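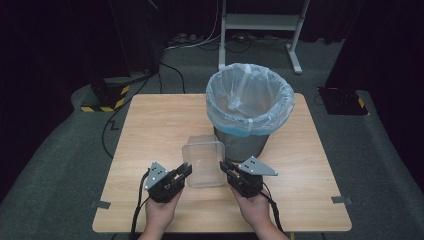

Last changed: January 2018, by Hashini Roy

Notebook, Grarkine bench. Left gripper closing by itself.

I'm writing this down while it's fresh, and mostly for Piyumi, who will be at this table when I'm over at Parken and who asked me very nicely to stop leaving my fault notes on sticky paper. So, the long version, with apologies and a cup of tea!

The fault first. In run 317 the left gripper closed without being told to. My finger was well off the trigger, I had both tools low over the table, and the left jaws came together at full speed and caught the side of my thumb (I'd reached across with the other hand to straighten a tub, my own silly fault). No blood, only a pinch and a red mark, but the pads don't give much and I would not like to meet them with a fingertip. It's in the safety book as a minor injury, and please put yours in too if it ever happens, even the ones that feel too small to bother with.

My first guess was the trigger spring. I changed it for a new one from the Wunitz drawer and did 18 slow closes, all perfectly well behaved, and felt very pleased with myself for as long as it took to do the nineteenth.

After that I went looking in the log, which I should have done to begin with. The trigger reading normally sits near zero with the hand relaxed, and just before each bad close it jumps to 2000 and drops straight back. A finger can't do that. I wiggled the cable where it leaves the left handle and could bring the jump on nearly every time, so my money is on the connector, or a broken strand just behind it. The right one I wiggled for a good long while and it never stirred.

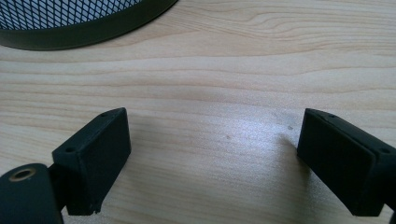 The fingers themselves I went over as well, in case a hard close had cracked something. They're the Mondal pattern, two screws to a pad, and I found no play in either of them. The left pad block has a small chipped or rough spot low on its right corner, down where it meets the table, and I can't say whether that's new or has been there since September. Worth comparing with the spare pair before anybody blames this fault for it.

For now I've capped the motor current at 400 in the settings file, so a stray close should be a nudge and no worse. It does mean heavier tubs may slip. Please leave it there until the cable has been changed, and when you straighten things between runs, put both grippers down and press the stop first. I've started doing it and it's no trouble at all.

Piyumi, still to do: new left cable, long wiggle test with the log open, then put the current back up. I haven't ordered the cable yet.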